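Mungate opens second sorting depot for household recycling in Goltham

April
By Thu Vũ, Mungate press office

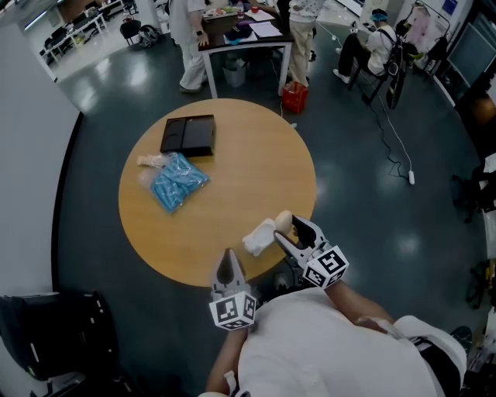 A round table with a flat black case and a clear plastic bag on it.

Mungate, the regional waste contractor, has opened a second sorting depot in Goltham. The depot handles small mixed plastics from household collections, including rigid cases, film and bagged items, which until now were sent by road to the Olivares plant for separation.

The new building has a floor area of 3,150 square metres and is designed to take up to 600 tonnes of material a month. It replaces a storage yard on the same site. Drainage, power supply and the weighbridge have been renewed, and the access road has been widened to allow two collection lorries to pass.

Material is tipped into a covered bay and passed over a vibrating screen with an opening of 40 millimetres. Pieces that fall through are collected for separate treatment. Larger pieces continue to an air separator, where film and bags are drawn off, and then to an optical unit supplied by Skukent, which identifies the main types of plastic by reflected light. Sorted material is baled and stored under cover until collection.

"Film was the main cause of stoppages on the old line at Olivares," said Trí Trình, head of operations at Mungate. "Taking it out before the optical stage lets us run the belt at a steady speed. The settings will be reviewed each month during the first year."

The depot employs 13 people over two shifts. Deliveries are accepted from 6 am. Noise at the site boundary will be measured by an outside contractor, and the readings will be published with the company's annual report.

Households in Goltham do not need to change how they put out their recycling. Bags should be left clear and untied, and hard plastic cases should be empty. Batteries, textiles and garden waste are still excluded and should be taken to the existing drop-off points.

Olivares will continue to receive glass and metals. Huệ Đoàn, who managed the building work, will remain in charge of the Goltham site until the end of the trial period.

Media contact: Thu Vũ, Mungate press office
© Mungate. All rights reserved. | Back to top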